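# Visit notes: Tusance planning software group, open afternoon

April 5, 2022

Tusance runs its open afternoon on the second floor of the Pevura building. I went for the planning session and skipped the hardware hall. Registration was slow, the badge printer having failed, and the first talk began late.

Jana Rothe opened with the software stack. Three processes run side by side: a perception node that estimates object poses, a task planner that picks the next subgoal, and a motion layer called Ollum that turns subgoals into joint trajectories. Ollum is the part they wrote themselves. It keeps a single collision model and updates it only when perception reports a change above a set threshold — a choice that saves time and causes most of their bugs.

The test problem is kitchen tidying in simulation, with small containers, a counter and a wall cabinet. The suite holds 422 start states, and a full run is done every night. Of these, 122 are tagged as hard, mostly for tight clearance between the hand and a shelf or an appliance. 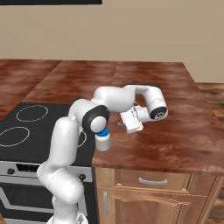
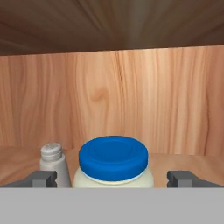
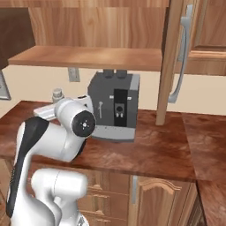 Baltazar Cuevas took the second half, on grasp selection. Candidates are sampled on the object surface, filtered by reachability, then ranked by a cost that mixes clearance with wrist travel. The cap is 400 candidates per object. Raising it made no difference to the success rate in their tests and slowed the planner badly when two objects stood close together. He now prefers to spend the time on checking the approach path — the last few centimetres are where a good grasp pose tends to become unusable.

Questions were mostly about perception. Pale containers on pale wood give the pose estimator trouble, and lids help a good deal if the colour is strong. Someone asked whether ground-truth poses from the simulator leak into the planner. They do in the regression suite, by design, and there is a flag to turn this off. I would have liked to see both sets of results on one slide.

The logging tool, Alemayehu, was the most useful thing of the afternoon. It stores planner state at each replan and lets you step backwards from a failure to the decision that led to it. Cuevas stepped through a rejected plan live and found a stale collision object after 2 replans. The viewer needs a decent graphics card and has no export function yet. Rothe said export is planned for July, along with a command-line reader.

Slides will be sent to those who signed the sheet. I have asked for the cost function weights as well.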